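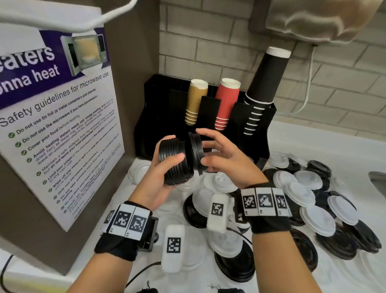 Hi Clyde,

Here's where the Plara build stands at the end of November. Short version: the arm moves, the grant money is mostly still in the bank, and lids are a much bigger pain than I promised you in the application!

The frame and both joints are done (Győző Dobos let me use the good drill press at the Somano workshop, and he only sighed twice). The gripper is on its third version. It can pick a paper cup off a stack pretty reliably now, but nested lids stick together and it grabs two or three at once. So I went back to watching how people do it.

That meant wristbands with printed markers on both arms and a lot of time at the counter, pulling stacks of lids apart and putting them back together. I have 173 takes so far, and I want 241 before I touch the gripper code again.

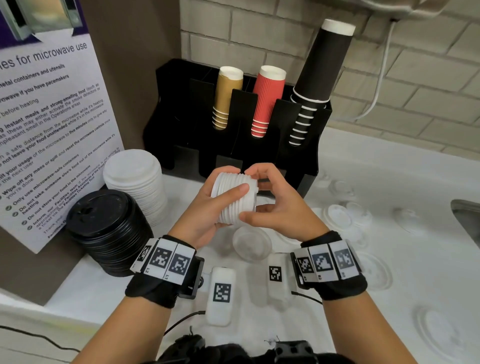 White lids, both hands on the stack, with the cup dispenser behind.

The black lids get the same treatment. I like to get my fingertips right on the top one and work it off from there - easy for me, horrible for two rubber pads. I'm thinking one pad should be a lot thinner than the other, and Győző has a strip of softer rubber he says I can have.
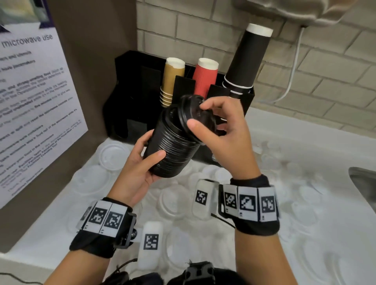 Money and parts

I've spent $100 on the new pads, a spare servo and cable. The Clindum controller is still on back order, so I'm running everything off my old board, and it's fine as long as I don't ask both joints to move fast together (I asked. It rebooted).

For the next stretch I'm sorting the takes by how the stack is held, upright or tipped or fully on its side, and I'd like to try the sideways hold on the arm first.

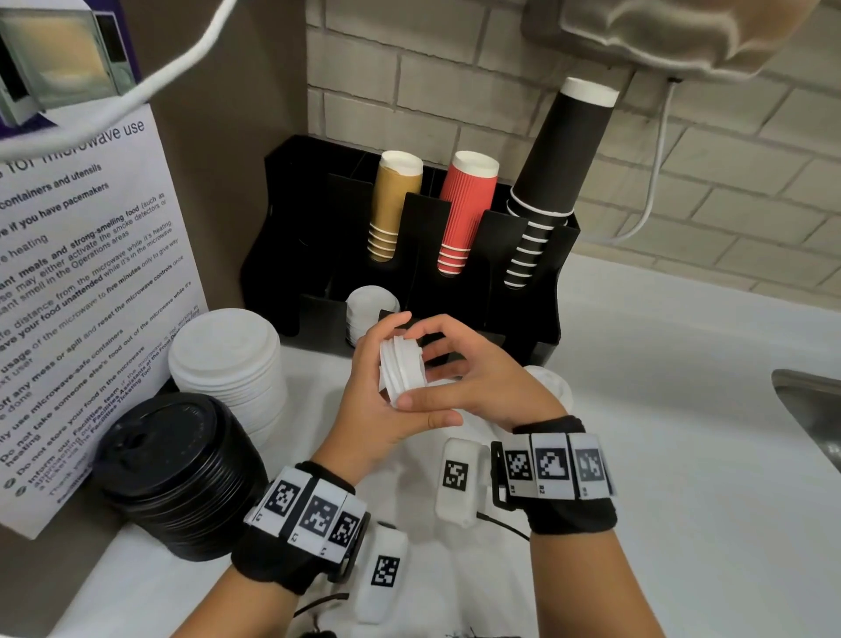
If that goes well I'll mount the thin pad and run it on white lids only for a while, then bring in the black ones. Could we move the demo to the evening, say 7 pm? The workshop is quieter then, and I can leave the arm set up on the bench. Let me know, and I'll send the receipts over with the next report.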